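The Clear Tub Question

Mar 2, 2022 - by Mared James

Every few months somebody writes in to ask why this newsletter hasn't come around to clear plastic containers. Everyone else has. The magazines love them, the before-and-after people love them, and Burlow now sells them in a set of 33 with lids that only fit if you are holding the right one. So I gave in and spent a few weeks sorting small stuff into see-through tubs on a wood top, which is how the experts say you are supposed to do it.

I went in doubtful and I am still doubtful, but less about the tubs than about what gets said for them.

The main claim is that you will always know what you have. Well, maybe. You will know what color it is. Fill two clear containers with green bits and put them on the same surface and you have two containers of green bits. If the difference between them matters to you, the plastic is no help at all, and you are back to writing on masking tape like my mother did with her margarine tubs, which cost her nothing.

The second claim is that sorting goes faster. I timed myself for one evening and then quit, as the timing was taking longer than the sorting. What slows me down is strays. There is always a piece that ends up on the table between one tub and the next, and then you have to decide where it belongs, and if you were sure about that you would have put it there in the first place.
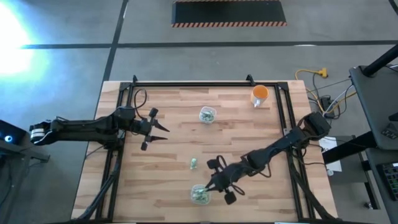

What I would keep

The wood top. A plain butcher-block surface is a good place for this kind of work, and the stripes in the planks don't bother me as much as I expected. Green and white pieces show up fine against light wood. I tried the same job on my dark kitchen counter and lost things on it constantly. Khokhar makes a gray sorting mat that is meant to fix this, and it may, but so does moving to another table.

I would also keep an odd cup in some loud color off in a corner. Orange is good. It doesn't match anything and that suits me - I never mistake it for one of the tubs. Mine gets the things I can't place, and once it fills up I tip it out and go through it again.

What I would skip

Lids, if the tubs are in use all week. Dividers too. Potex will sell you a divider kit with 80 label stickers, and I can't think of 80 things in my house I would want to label. A round of stickers in August had me peeling half of them back off by fall.

I would also skip buying in bulk before you have sorted anything. Use two containers. See if you miss a third. The Skitus catalog suggests starting with a full shelf of them, but Skitus is in the business of selling shelves.

If you have a system with clear tubs that has lasted more than a year, write and tell me about it. Please include how many of them are empty.

Recent items
The drawer under the oven: what is it for
Are vacuum bags worth the noise?
Reader mail: hooks, and too many of them
Shelf liner, reconsidered
A second look at the rolling cart

Contact the newsletter | Copyright 2022 | Back to top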